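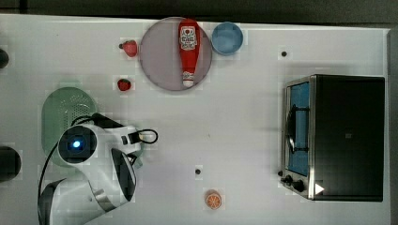 Table laid out for the kitchen set, arm parked over the colander side.

4. Teaching a task by hand

Okay, you've bolted the arm down, run the cable check in Section 3, and the software sees everything. Now for the part I like best! I'm Colette Deschamps, I wrote the Erkero recording tool, and I've tried to set this section down the way I'd talk you through it if you were standing next to me at the Flokdale bench.

We'll use the strawberry task all the way through: pick up a strawberry, put it in the blue bowl. It's a good first one because the bowl sits up by the plate and the berries are on the other side of it, so the arm has to travel over something without dragging through it. Everything else (ketchup, orange slice, toaster oven) can stay where it is. You want clutter in your demos if you're going to have clutter later.

4.1 Before you record

1. Clear your own stuff off the table. Coffee, phone, keys. I've lost a whole Tuesday of demos to a mug.

2. Open the gripper all the way and close it once. Listen for a click at the end of the stroke. No click, go back to 3.6.

3. Lift the arm by the wrist and let the cable loop hang free. If it snags when you swing right, give it more slack at the upper clip.

4. Press Home and wait for the tone.

CAUTION: Keep the emergency stop within reach of your left hand the whole time. Don't put it behind you, even for one quick try.

4.2 Guiding the arm with your hands

1. Choose Teach, then Free Move. The joints go soft, and the arm may sag a little at the elbow, so have one hand under it before you tap.

2. Tap Record. You've got 40 seconds per demo, which is plenty.

3. Hold the wrist, not the gripper fingers. Pushing on the fingers confuses the force reading and you'll get a jumpy replay.

4. Bring the gripper down over the first strawberry, slowly for the last inch. Close with the foot pedal.

5. Go straight up before you go sideways. I can't say this enough – people love to cut the corner, and then the robot learns to cut the corner, and then the ketchup goes on a trip.

6. Cross over the plate, stop above the bowl, lower, open the gripper, come back up.

7. Tap Stop while the arm is still. If you tap it while you're moving, the last bit of the file is garbage.

Note: The grip limit ships at 80, and that's fine for the ketchup bottle. For soft things I bring it down to 12 in the Grip menu. Real fruit bruises, and plastic fruit shoots out sideways if you squeeze it too hard (ask me how I know).

4.3 Doing it by remote

Some tasks are just easier from the Matoušek hand controller, mostly anything where your own arms would be in the camera's way. The steps are the same with a few changes.

1. Pair the controller and pick Remote instead of Free Move.

2. Stand so you're facing the same way as the arm. You can do it from the other side, but left and right will be swapped in your head and it gets tiring fast.

3. Hold the trigger to move. Let go and the arm stops where it is. Use this! Let go, shift your feet, get your hand comfortable again, then squeeze and carry on.

4. Keep speed on Low until you've done a clean run with each object.

CAUTION: Nobody reaches over the table while the trigger is live. If a berry rolls off, let go of the trigger, hit Pause, then pick it up.

4.4 How many, and what to change

Start with 12 good demos. Between them, move the strawberries a few inches, turn the stems, slide the bowl a little. Leave the colander and the oven alone for the first batch, then nudge those too. If a run goes badly, delete it right there. You'll tell yourself you'll sort it out later and you won't.

When the batch is done, choose Save Set and give it a name you'll recognize in May. The drive in the base holds 3000 demos, so there's no rush to throw out old sets.

If replay stops short of the bowl, re-run Home and try again before you record anything new. If it still stops short, see Clindwood Mount Alignment in Section 6.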